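The Kitchen on Tralar Street

My sister's girl turned four in June and I had promised her a kitchen. I'd said it in front of witnesses too, at the Easter lunch, after two glasses of something fizzy, and she had looked at me with such enormous trust that there was no going back on it. A proper kitchen, she said. With a tap.

So that was how I ended up in Brodby on a Saturday afternoon, in the shop at the bottom of the hill, handing over 141 pounds for a flat box I couldn't lift. A lad helped me get it as far as the bus stop. The driver of the 423 looked at the box, looked at me, and said it would have to stand up or get off. We stood together, me and the box, all the way to Tralar Street, and I held it round the middle like somebody I was dancing with.

I should say that I hadn't built anything since school, when I made a letter rack that could only hold one letter. My mum did all that sort of thing in our house. She had a drill called the Bermúdez (it was written on the side, and we all thought it was the proper word for a drill until I was eleven or so and asked for one in a shop) and she used to hum while she worked. After she died my sister got the car and I got the drill, and I'd put it in the cupboard under the stairs with the hoover and the Christmas lights and not opened that door much since.

Well, I opened it. I cleared the front room, pushed the settee against the window, tipped the screws out into a cake tin and started at six o'clock with a cup of tea. By eight I had something that looked a bit like a bus shelter. By nine I had taken the bus shelter apart again, having put one of the sides on upside down, and I had eaten all the biscuits I'd bought for the party.

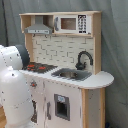
The instructions were from a firm called Astilel and had no words in them at all, only a cheerful bald man pointing at things. He never struggled. He did page nine with one hand! I talked to him a fair bit as the evening went on, and I wasn't always polite. But then I got to the top part, where the microwave sits on its shelf next to the little grey hood, and I slowed down and started to enjoy myself. Somebody had taken such care over it. There were rows of tiny buttons printed on the microwave, far more than I have on mine, and I pressed a few of them with my finger and said "ping" out loud, alone in the house, at twenty to ten at night.

The tap was the last thing. It had a lovely bend in it, and it was meant to sit behind the sink, and it would not go in. I pushed it, I twisted it, I turned it round and pushed again. I took my glasses off and put them back on. In the end I sat down on the carpet with my back against the settee and had a bit of a cry, which I'd like to blame on the biscuits.

Mum would have had it done before the tea went cold. She'd have hummed that one she always hummed, the one from the washing powder advert, and she'd have told me I was forcing it. You're forcing it, love. She said that about jars, zips, my driving and both of my engagements.

I got up and rang my sister. She was in bed, and I could hear the telly going.

"Did Mum ever build us a kitchen?" I said.

"A shop," she said. "She built us a shop. You were always the customer and you never had any money."

I'd forgotten it completely. A shop, with a counter, and a striped tea towel for the awning, and me on the wrong side of it asking for 20 sausages and a stamp. My sister used to charge me 80 pounds for the stamp. We stayed on the phone until her battery went, and by then I was lying flat on the floor with my feet up on the empty box, laughing so much that my neighbour knocked on the wall.

Then I picked up the tap and tried again, gently this time, with a bit of washing-up liquid on the end. In it went. I was humming, I noticed, and I had the tune slightly wrong.

On the day of the party she walked all the way round it once with her hands behind her back, like a woman viewing a house. She bent down and had a look underneath. She turned the knob by the tap and waited, and I held my breath, for I had never thought to mention the question of water.

"It's not on yet," she told me. "The man's coming Tuesday."

And she asked me what I wanted for my dinner, so I said sausages, and she said they'd be 80 pounds.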